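FOR IMMEDIATE RELEASE
Fri 16 June

Zirnberg opens second parcel hall, longer counter hours from July

Small shippers get four packing bays, later drop-off and one flat price for boxes under the new plan.

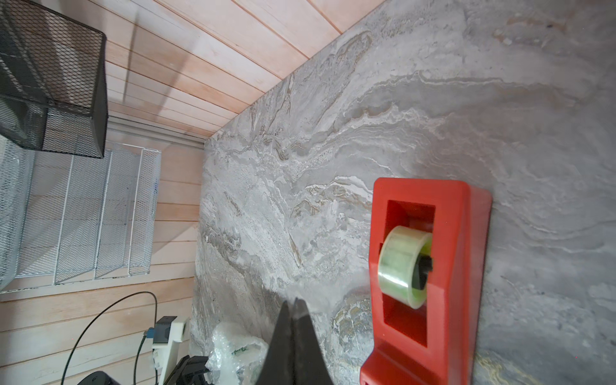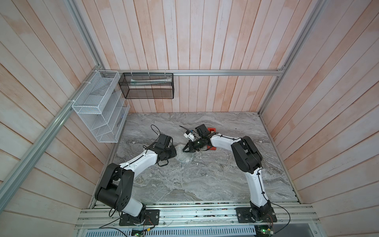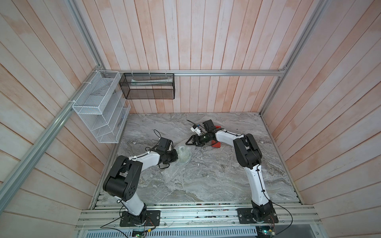
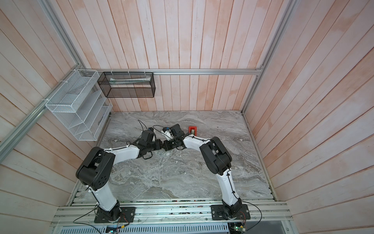

Photos: Zirnberg press office. Free for editorial use with credit.

Zirnberg, the regional parcel and mailing service, will open its second hall in July. Doors at 7 a.m. weekdays, 9 on Saturdays. Closed Sundays for now.

The hall takes over the old Risari furniture showroom next to the bus depot. Floor space for 1000 parcels a night, up from 478 at the present site. Renovation by Þrastardóttir, who also did the loading ramp. Parking in back, enter from the side street only.

What changes for customers:

Counter open until 8 p.m., two hours later then before.
Four packing bays with scales, paper and tape. Free to use if you ship with us.
One flat price for all small boxes, any domestic zip code.
Business pickup can be booked the same day, up to noon.

Existing account numbers stay the same. Prepaid labels bought before the opening remain good, no need to swap them.

Clinix, the dental supply house, is the first business tenant and moves its outgoing orders to the hall in opening week. Its shipments go out by a separate door, so no added wait at the counter.

The present site stays open for letters and pickups. Large freight moves to the new hall entirely. Customers with freight on hold will recieve a notice by mail.

Price list and a map on request from the press office. Press tours weekday mornings, please book a day ahead.

Contact: Zirnberg press office, weekdays 9 to 4

###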